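2023-01-09

Grippers again! I swapped the Hasetley fingers for the Levchenko pair and spent the morning on tape rolls.

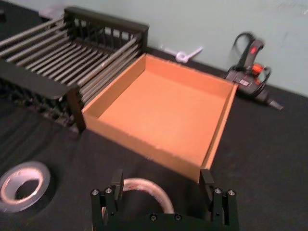
Do the wider fingers need a new force limit? Only for soft stuff – I left it at 900 for the tape and dropped it to 100 for anything that squashes.

The Resuline controller still hiccups when both arms move at once, so I ran them slow. Marley's old settings file had the speed at 4000, way too jumpy for me.

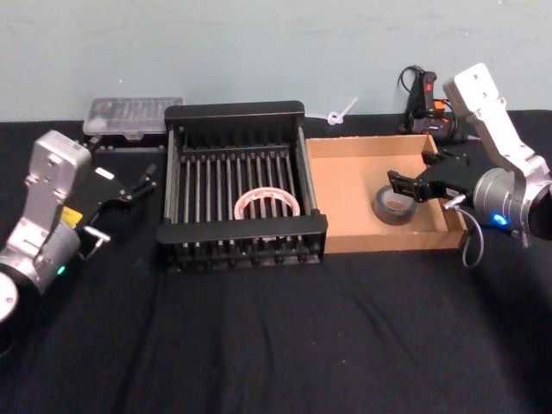 *Both arms at the table, right one over the black tape*

Tomorrow – the wrist camera mount, and new screws.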